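Seit October-Release von Etim, so heißt unser Tooling intern immer noch, obwohl Arkia im Repository steht, schleppe ich ein Problem mit mir herum: die Phasenerkennung bei Kabeln. Am 20. März habe ich den Teil endlich neu geschrieben. Ein paar Notizen dazu, vor allem für mich selbst.

Die Aufgabe klingt klein. Ein Video aus Kopfperspektive, zwei Hände, ein Kopfhörerkabel. Die Software soll die Aufnahme in Abschnitte zerlegen: greifen, entwirren, wickeln, ablegen. Aus den Abschnitten baut der Planer später seine Teilziele. Bei Tassen und Schachteln läuft das seit Langem ordentlich. Ein starres Objekt hat eine Pose, und wenn sich die Pose ändert, ist etwas passiert. Ein Kabel hat keine Pose, mit der man viel anfangen könnte.

Die alte Version hat das Kabel als Maske segmentiert und den Schwerpunkt verfolgt. Das ging schief, sobald die Finger einen größeren Teil verdeckten. Der Schwerpunkt sprang, der Segmentierer meldete einen Phasenwechsel, und am Ende hatte ich Clips mit 60 Abschnitten, wo vier gereicht hätten.

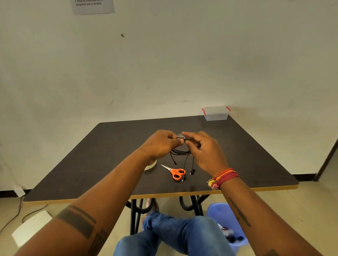
Kabel zwischen den Händen, die Ohrstöpsel hängen nach unten.

An solchen Stellen kommt dazu, dass mehrere Stränge frei herunterhängen. Für die Maske ist das alles eine schwarze Fläche mit Löchern. Die Schere darunter hat orange Griffe und macht keine Schwierigkeiten, die klare Box mit den roten Verschlüssen hinten in der Ecke schon eher. Durchsichtiger Kunststoff vor weißer Wand wird mal gefunden und mal nicht. Ich habe die Box jetzt als statisches Objekt eingetragen und lasse sie pro Clip nur einmal suchen.

Neu ist die Darstellung. Statt der Maske verwende ich eine Mittellinie, also eine Kette von Punkten entlang des Kabels, mit einem Sichtbarkeitswert pro Punkt. Verdeckte Punkte bleiben in der Kette, zählen aber nicht für die Phasenerkennung. Dazu kommen zwei Merkmale: der Abstand der Fingerspitzen beider Hände und die Länge der Mittellinie, die außerhalb der Hände liegt. Wird dieser freie Teil über ein längeres Fenster kürzer, ist das ein Hinweis auf Wickeln. Das Fenster steht auf 800 Millisekunden. Kürzer flackert es, länger verschluckt es das Nachgreifen.

Kreuzungen sind weiterhin unangenehm. Liegt eine Schlaufe über der anderen, muss der Tracker entscheiden, welcher Strang wo weiterläuft, und aus einer einzelnen Ansicht ist das oft nicht zu klären. Ich führe deshalb bis zu 3 Hypothesen parallel und verwerfe sie erst, wenn die Schlaufe sich öffnet. Kostet Rechenzeit, läuft offline aber problemlos.

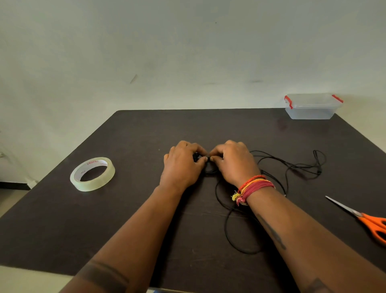

Rakiya Ibrahim hält die Hypothesen für den falschen Weg. Man solle die Kreuzungen gar nicht auflösen, schrieb sie mir, dem Planer genüge es zu wissen, wo ein freies Ende liegt und ob die Hände gerade daran arbeiten. Die Topologie dazwischen sei für das Wickeln egal.

Beim Wickeln mag das stimmen. Beim Entwirren glaube ich es nicht, da braucht der Planer irgendeine Vorstellung davon, an welchem Strang er ziehen darf. Ich baue trotzdem einen Schalter ein, mit dem man die Hypothesen abstellen kann, dann lässt sich beides auf denselben Clips vergleichen.

Offen sind noch 2 Dinge. Der Export schreibt die Sichtbarkeitswerte als Text, das muss binär werden. Und die Annotationsansicht zeigt die Mittellinie in Schwarz an, auf einem schwarzen Kabel. Die Farbe ändere ich morgen.

Kategorie: Robotik & Basteleien | Schlagwörter: Perzeption, Kabel, Tracking, Etim

Blog durchsuchen … Suchen

Neueste Beiträge
Fasdale: Logdateien zusammenführen ohne Zeitstempelsalat
Warum mein Planer rückwärts rechnet
Handposen glätten, zweiter Versuch
Umzug des Build-Servers nach Drondwood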